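Rirley — garra manual para coleta de demonstrações

A Rirley é uma garra de mão usada para gravar exemplos de manipulação sem braço robótico. O operador segura o punho, fecha os dedos sobre o objeto, e o registro serve depois para treinar a política de controle. Fabricada pela Culik, vai montada e calibrada.

Os dedos são verde-escuros, de face larga, e saem do suporte com chave comum. Cada par aguenta em média 2.000 ciclos de abertura antes da troca. A câmera fica presa ao corpo e acompanha a mão, de modo que os dois dedos aparecem sempre na imagem gravada.
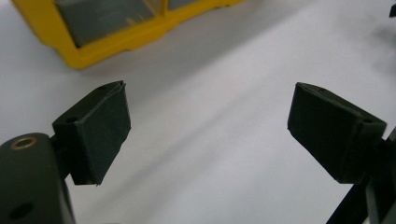
Nhung Phan escreveu em março que, depois de 1.761 demonstrações com o mesmo par, o que mais pesou foi o punho: "Com sessões longas a mão cansa antes da garra. Passamos a trocar de operador e os movimentos ficaram mais regulares." Ela pede também um gatilho mais macio, que está previsto para a próxima revisão.

Conteúdo da embalagem
Garra montada
5 pares de dedos de reposição
Cabo de dados
Chave para troca dos dedos

Dados técnicos
Abertura máxima: 90 mm
Formato de gravação: compatível com Grindavier e Pramanik
Calibração: refazer a cada troca de dedos — o procedimento leva quase 5 minutos

Peças avulsas sob consulta. O suporte de mesa é vendido separadamente e não acompanha o kit.

Página atualizada em 22 jun. 2020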